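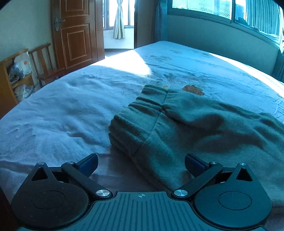
Learning to fold, one household at a time: an interview with Trinity Villanueva

Sep 24, 2021

The Borkell programme on domestic handling enters its second phase this autumn. Its purpose is to gather examples of ordinary household tasks, performed by people with a hand-held gripper, from which a learning system may later be trained. Trinity Villanueva has directed the collection work from the Emley office since April. She spoke to the newsletter about the clothing tasks, which make up the larger part of the present round.

Asked why the programme had chosen private homes over a laboratory, Ms Villanueva replied that the laboratory had been tried first. "We had one table, one lamp and a drawer of identical shirts," she said. "The system learned that table very well. When we moved it to the next room, it did poorly. A bed with a patterned sheet and sunlight across it is a much harder place to work, and it is the kind of place we want the system to know."

Trousers have received particular attention. A soft garment with an elastic waistband does not keep its shape when it is put down, and the folds fall differently each time. "With a cup, you can say where the handle is," Ms Villanueva said. "With a pair of fleecy trousers you first have to find the waistband, and it may be gathered up or lying underneath. Our collectors do this without thinking. We are trying to record what they do before they have had time to put it into words."

Each collector is asked to begin with the fingers of the gripper open and to approach the garment at an even pace. The present round has 1234 accepted recordings, of which 216 concern trousers alone. The target for the phase is 3000. Ms Villanueva was careful on the matter of totals. "A figure of that kind is useful for planning. It says very little about whether the recordings differ from one another, and I would take a smaller set from many homes over a large one from a single flat."

On the question of mistakes, the programme has changed its position. Under the first set of instructions, a recording in which the cloth slipped was discarded. Such recordings are now kept, provided that the collector goes on to recover the garment and complete the task. They are marked separately and reviewed by 2 members of staff. "If we remove every slip, the system never sees how a person puts one right," she said. "That was our error, and we lost some good material by it."

The recordings are stored in Truster, the office's own archive, and are released to the modelling group at Minami after review. Householders agree in writing to each visit and may withdraw a recording until the day of release. Ms Villanueva described this as slow – at times very slow – but saw no case for shortening it. "People are letting us into their bedrooms. The least we can do is wait for them to read the form."

Bed linen and towels will follow the clothing tasks. Fitted sheets have been put back to a later phase, at the request of the collectors.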